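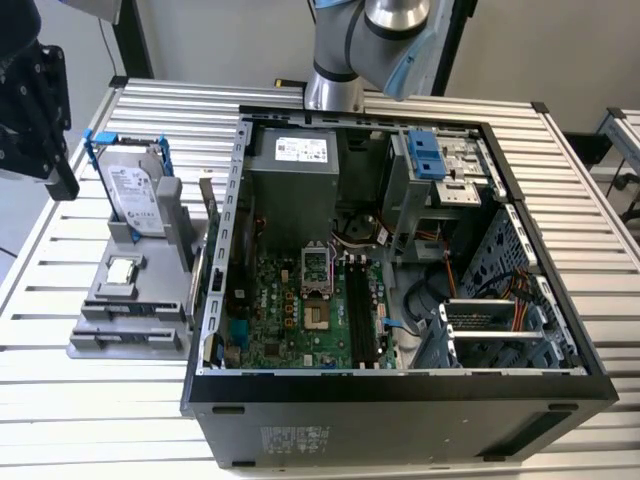 Side panel off, Dell board inside

September 2018 and I've finally been to the Greltimley Rowing Club archive day! My friend Nuanchan Sukprasert has been on at me to go for years. Her gran coxed there, and there's a lovely photo of the crew squinting into the sun by the old boathouse.
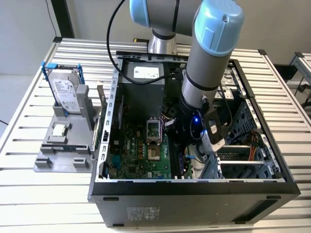
Inside the case

They've got 30 oars up on the walls, all painted with names and dates, and a scrapbook so heavy it took two of us to turn it round. I spent ages on the regatta pages (the hats!) and missed the first talk completely — no regrets. 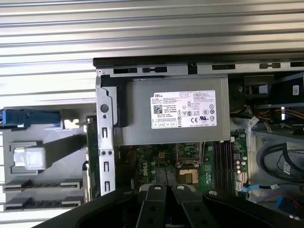 Days Out

The second talk was about the Correa Cup, which I'd never heard of. It was rowed every April until the river silted up, and the trophy went missing for 3 years before turning up in a pub.
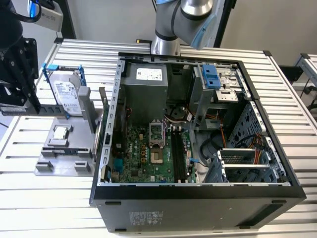
Mercedes Alvarado

They're trying to raise 2,000 pounds for proper display cases, so I bought far too much cake. Lemon drizzle, mostly.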